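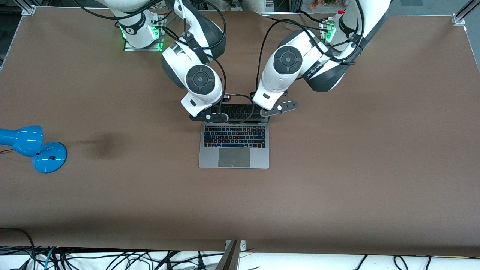 Letlow, January

The back room has a floor again. It took longer than I wrote in my last post, and I would like to put down how it went while I remember it, for my own sake and for my cousin, who wants to do the same in her house and asks me questions by telephone at times when I can't look at the floor.

For readers who came later: we bought the house on James Street two summers ago. It is a plain one-story house with a room at the back that was added by a former owner, and this room was always colder than the others and had a smell of wet cardboard. The floor in it went downhill toward the garden. If you put a pencil near the kitchen door, it rolled to the opposite wall and stayed there. We lived with this for a while and I even got used to walking in it, but then the baseboard on the garden side started to become soft, and I could push my thumb into it.

So I took up the floor. First came carpet, then a gray foam, then vinyl tiles, then old boards on sleepers, and the sleepers were lying directly on a thin concrete slab with no plastic under them. In the corner by the downspout two of the sleepers had the consistency of cake. I took them out with a dustpan.

I wanted to pour new concrete on top of the old and be finished with it. I come from a country where everything is solved with concrete and I have trust in it. But I had the good sense to ask Gwion Lougher before I ordered anything. Gwion built additions for most of his working life and he came to look with a long level and a small hammer. He walked across the slab knocking on it, very slowly, and I followed him like a student. In the middle it gave a full sound. Along the garden wall it sounded like knocking on a box. He said the soil had gone out from under the edge, and that any weight I put there would only help it to crack. He also went outside and looked up at the gutter, and I was a little offended that he looked at the gutter for more time than at my floor.

He was right about the gutter. The downspout ended at the wall, on a flat stone, and all the rain from that half of the roof went down beside the footing. I am ashamed to write that I had seen this every week while cutting the grass.

We therefore started outside, in the fall, when I was thinking I would already be choosing paint. I dug along the garden wall until I saw the bottom of the footing. The ground here is clay, orange and heavy, and it holds on to the shovel. I put in a perforated pipe in a bed of washed gravel, wrapped in the filter fabric, with the fall going toward the low end of the garden, and I connected the downspout to its own solid pipe so the roof water doesn't mix with the other. This last point I had wrong in my drawing. I had joined the two pipes to save on digging, and Gwion drew a line through it and wrote "no" next to it, without any further explanation. Later I read that if you join them, the roof water can fill up the drain and go out through the holes, exactly in the place you wanted to make dry.

The permit I should mention too. I was not sure if I needed one, as the walls stayed the same, and on the internet there are as many answers as people. I went to the town office and asked. For the slab I needed one, for the drain I didn't, and the lady at the counter gave me a form which has a box for "name of project." I wrote "Floor." It came back stamped. The inspection before the pour was the part I feared most and it lasted less time than my coffee. The inspector looked at the plastic, pulled on one of the taped seams, looked at the mesh and asked me how thick. I said 4 inches. He put in his tape, nodded, signed.

Breaking the old slab was the worst of the work, and I don't recommend to do it alone as I did on the first day. I rented a breaker from Nastar, the rental yard behind the feed store, and it was too big for me. They had a smaller one but it was out with somebody else. The big one goes through the concrete as if it were toast, and then you must pull it out of the hole with your back. On the second day Eino Toivonen from the next street came over. He is taller than I am and does not talk during work, and between us we carried the whole slab to the driveway in buckets before it was dark. We had to stop once for my hands.

Below the slab there was no gravel at all, only the clay, and along the garden side a hollow that I could put my arm into up to the elbow. I filled the hollow in thin layers and compacted each of them. You will want to make the layers thicker than they should be. I did it with one of them, and the plate compactor simply danced on top, and when I walked there in the evening my heel went in. I dug this part out and did it again.

Then came crushed stone, then rigid insulation, then the plastic sheet turned up at the walls, then mesh on little plastic chairs. I liked this stage very much. Everything is clean and each thing has its place, and in the evening I brought my wife to see it and she said it was a pity to cover it.

The concrete came at 11 in the morning. The truck couldn't enter the garden because of the pear tree, so we went by wheelbarrow, Eino and I pushing and Gwion at the screed on his knees, telling us where to tip. I had read a lot about the curing and nearly nothing about how fast the whole thing goes. There is no moment to think. I had laid planks for the wheelbarrow and one of them moved, and a full load went into the flower bed, where it still is. My wife has put a pot on it.

After the pour we covered it and left it alone. I kept it damp for the first week, going in with the watering can before work. Then I waited, and here is where my patience was not good enough. I wished to lay the new floor before the holidays. I taped a square of plastic to the concrete in the evening, and the next morning there were drops under it. I waited and did it again, and there were still drops. A proper meter would have been better than the tape method, I know, but the drops were plain enough for me. The holidays passed with a bare concrete floor and a rug, and my mother-in-law sat there with her coat on for the first hour, which I understand.

When finally the plastic stayed dry, I found that my slab was flat except for a shallow dip near the kitchen door, where we had been tired. For this I used Zostex leveling compound. I had bought 10 bags because I calculated for the entire room, and I needed three. If anybody in Letlow wants the others, they are in my hall, in the dry, and you can have them at what I paid. A note on the mixing: measure the water with a jug with marks on it. On my first bag I judged it with my eye and it was thin like milk, and it ran under the door.

On money I will say only a little. I had put aside 500 dollars for surprises. This was used up on the second dumpster and the longer rental of the breaker, before any concrete came. If I did it again I would keep a larger sum for this, and I would ask the rental yard for the weekly price on the first day, as the price for one week at Nastar was not much higher than three single days.

The baseboards are not on yet. I have them cut and painted and they are leaning in the bedroom. I wanted to use the same profile as in the kitchen, but it isn't made any longer, so I'm copying it with a router from a piece of the old one. The inside corners I am doing with a coping saw, and I have spoiled two lengths so far by cutting the wrong side.

To my cousin: yes, you can do the drain yourself, and no, not with the small spade. Look first where your downspout ends. I'll send you the sketch, the corrected one with Gwion's line on it, when I find which box it is in.

I put the pencil down by the kitchen door last night and it stayed.

Next I will write about the window in the same room, which doesn't close fully at the top. I think the frame was made for the old floor, when the wall was leaning a little with it, but I have to take off the trim before I can say more.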